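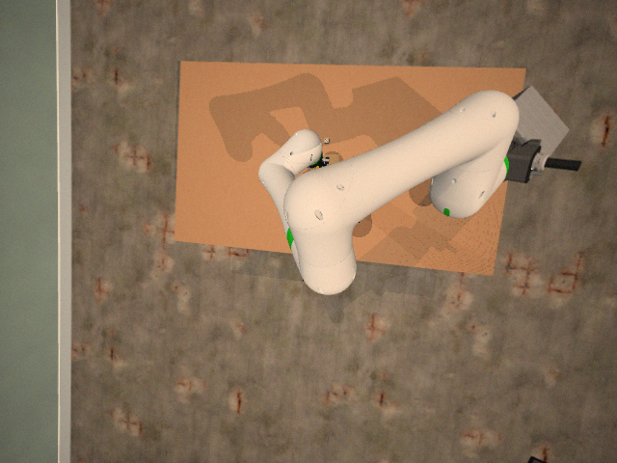
Re: [Evness-lifters] Entry limits for the spring deadlift meet

> Can someone confirm how many places there are this year and whether
> the bar is the same one as at Dillska? I pulled 150 there on what felt
> like a very whippy bar and I'd like to know before I send in an opener.
> Also, do we still have to pay to watch if we are lifting in the
> afternoon?

There are 15 places in each session, morning and afternoon. The morning one is full and there is a short waiting list. The afternoon one still has room in the heavier classes.

The bar is a different one. Dillska used a long deadlift bar with a lot of bend in it. Evness has a stiff power bar, so expect the weight to leave the floor sooner and feel heavier at the start. I would open a bit lower than you did there. You can change your opener once, up to half an hour before your session.

Lifters don't pay to watch either session. Show your entry email at the door. Guests pay as before.

Straps are allowed in the strongman class only. That caught out two people at Hotport, so please read the sheet – it is on the second page, under kit. Chalk is fine, liquid or block. No tacky.

On the record, since it was asked last month: the club best is still 425 kg, set at the Mfinanga meet with straps and a suit. It won't count towards the raw list.

Weigh-in for the afternoon opens at noon and closes at 1.15 pm. Bring your own belt, as we have none to lend.

Evness meet desk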